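Retuteo Guest List Planner: Review After One Wedding

Retuteo is a web planner for guest lists, replies and seating charts. I used the paid version from January to June to run my cousin's wedding in Tralldale, with 119 people invited and 103 seated. Lena Pawlak, the other bridesmaid, shared the account.

Import took a single spreadsheet. Names with accents came through correctly, including the whole Kozłowski side. Households are grouped by street address, so two couples in one apartment building were merged and had to be split by hand.
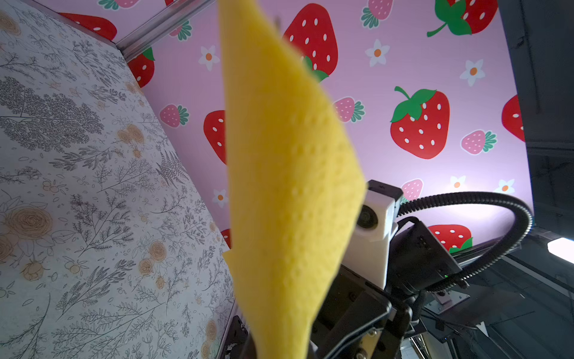 Replies and reminders

Each household gets its own link. Reminders go out on a schedule you set, and the log shows the time each was sent. Meal choices are limited to four per event. A plus-one can't be renamed by the guest after the form closes, only by the account owner.

The seating chart is the strongest part. Tables can be round or long, and moving a family moves everyone in it. Place card export is plain but accurate. Breseo, which I used for my own wedding, had better card layouts and a much slower chart.

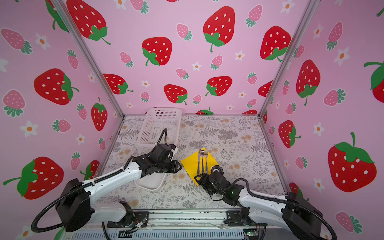 Can two people edit the chart at the same time?
Only one person can hold the chart at a time. The second sees a read-only copy until the first closes it.

Storage is capped at 3,000 contacts per account, far more than we needed. The message log ended at 1,458 entries and still loaded quickly. Printing from a phone failed twice and worked from a laptop.

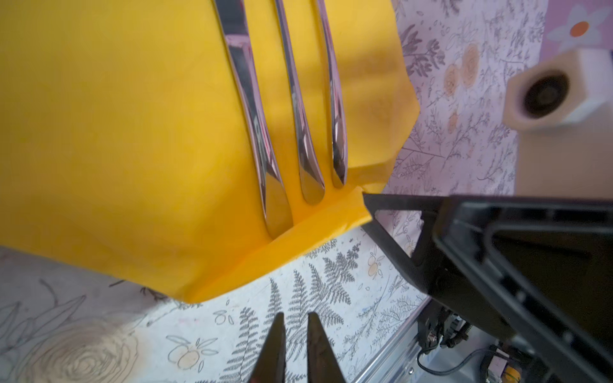

Table setting, yellow napkin and fork. Review by Lovely Tiongson.

Rating: four out of five. I would use it again for any list over 50 people. For a smaller wedding, a shared spreadsheet does the same job.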